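Picking a wall color for the back room

I spent most of January deciding on paint for the back room, and I am writing down how it went while I still have the sample cards. The short version is that I went with tan, after a long detour through gray. The longer version is mostly about light.

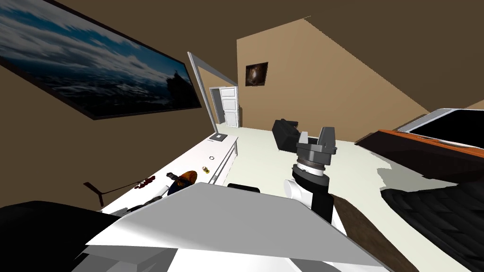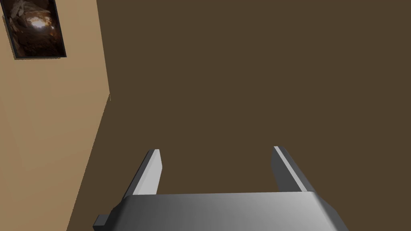 Tan walls in both, with pictures hung on them.

The back room faces north. Every gray I tried looked fine in the store and blue at home by four in the afternoon. I bought sample pots from Romaniuk, the paint counter over in Priltby, and brushed squares onto lining paper so I could move them from wall to wall. I should have done that from the start. The first two went straight onto the plaster and I had to sand the edges later.

Tan held up better. It goes a little pink under a warm bulb, but in daylight it stays put. I ended up with a shade Romaniuk mixes as number 734. One can was $44 and I needed two, plus a roller set for $19. Total wall area came to 96 square feet less than I had worked out, as I forgot to subtract the closet doors. So I have most of a can left over.

Things I would do again: wash the walls first, take the switch plates off, and wait a full night between coats. I started the second coat on a Thursday evening with the overhead light on and missed a strip by the window. It showed up plainly the next morning.

For the trim I used what was left of a white from the Torholm range. It is slow to dry and smells strong, but it levels out well - better than the cheaper one I used in the hall.

The floor is next. I have a quote from Fevside for sanding and it is more than I wanted to pay, so that may wait until spring. The curtains can wait too. I still have to find the right hooks.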